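Jallness laundry basket with woven-look rim - review

15 Dec 2022

I have been through enough laundry baskets to distrust any that is sold as "a piece for the home". The Jallness is sold in exactly those words. It is a cream plastic basket with small round holes all over the sides, two white handles and a brown rim got up to look like rattan. I bought mine in May from the homeware shop in Wirncombe, where it sat next to the plain Gonedberg one that costs a good deal less.

So what does the extra money get you? Mostly the rim. From across the room it does the job, and visitors have taken it for the real thing. Close to, it fools no one, and fluff settles in the weave. I go over it with an old toothbrush every couple of weeks, a chore my last basket never gave me.

The holes are better than I expected. Damp towels left in overnight (I know) came out smelling less sour than they did in the solid-sided Salinas tub I had before. On the other hand, sock toes poke through, and anything gritty from the garden ends up on the floor.

The label promises "100 washes' worth of lifting without strain". I have no idea what that means or who checked it. My handles are still firm, though they dig into the fingers with a full load of wet bedding, and the long sides bow outwards when you pick it up.

Size is my main grumble. It looks generous in the shop, but one big red top over a bit of white and you have already lost most of the floor of it.
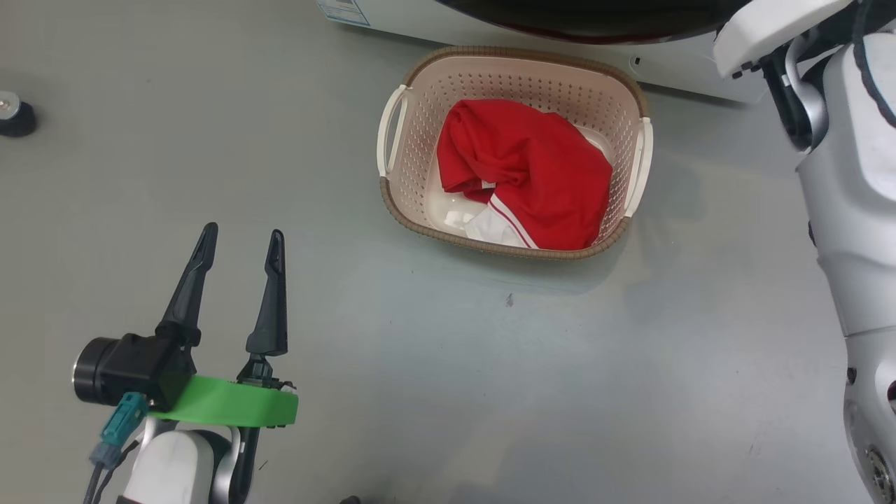
For one person doing small, frequent washes that may be fine. A family of four will be making two trips, or piling things above the rim and dropping pants on the stairs. The Gonedberg is uglier and holds more.

Cleaning is easy enough apart from the rim - a wipe with a damp cloth, or a rinse in the shower. Mine has yellowed a touch on the side nearest the window.

I'll keep using it, but I wouldn't pay full price again. If it turns up in the sales and you like the look, fair enough. 10 minutes with the cheaper one would have talked me out of it.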